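Evaluation of the Cluleo Tabletop Simulation Kit for a Putting Task

Student project report
Author: Martti Nieminen
August 13, 2021

1. Purpose

The Cluleo kit is a software package sold to teaching labs by Mamani. It contains a physics simulator, a library of arm and gripper models, and a set of ready-made tabletop tasks. The robotics lab at Dudosville asked for a review before renewing its license, which has been in use since February. This report covers one task, mini golf putting, and compares the supplied controller with one written for the project.

2. Setup

All work was done in simulation on a lab desktop. The kit was installed from the vendor's archive without changes. The physics step was left at the default of 2000 Hz. Installation failed once on a missing graphics library, and the manual does not list this dependency.

The task file places the arm on a sloped wooden pedestal at the table, with the putting mat in front of it. Each run starts with the putter already in the gripper, so grasping was not evaluated. The ball start position is varied within limits set in the task file.

3. Method

Two controllers were tested. The first is the position controller shipped with the kit. The second, named Drindance, plans a straight path for the club head and limits wrist rotation near the ball. Each controller was given 570 runs with the same list of ball positions. A run was counted as valid if the club head touched the ball before any other object.

The main difficulty was the address position. The gripper points down and holds the putter by the end of the shaft, so a small error at the wrist becomes a larger one at the head. The red strip on the club head was used as a visual check on head angle when reviewing renders. 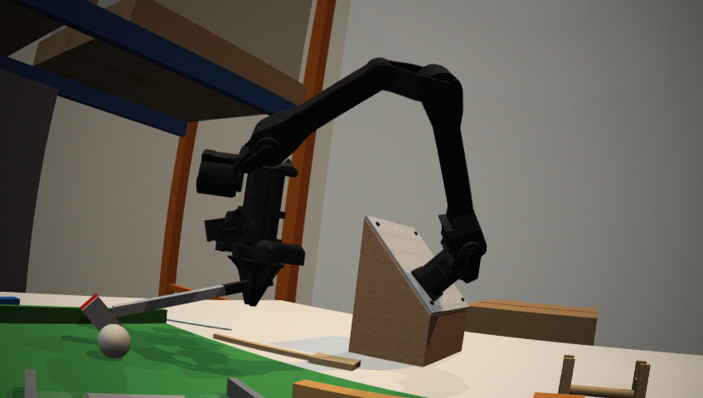 4. Results

The supplied controller produced 19 invalid runs. In most of these the head touched the mat before reaching the ball. Drindance produced seven, all with the ball close to the border rail. Its planning time was longer, with a worst case of 700 ms per stroke. This is acceptable for putting, where the ball is at rest at the start.

Contact between the putter and the fingers was stable at low speed. At higher speeds the shaft slipped in the grip, and raising the friction value in the task file only partly corrected this. The manual gives no guidance on suitable values.

5. Recommendation

The license should be renewed for course use. The task files are readable and results repeat exactly with a fixed seed. The kit should not be used to tune grip force for real hardware until the slip has been compared with measurements. A request for the friction model documentation has been sent to Mamani.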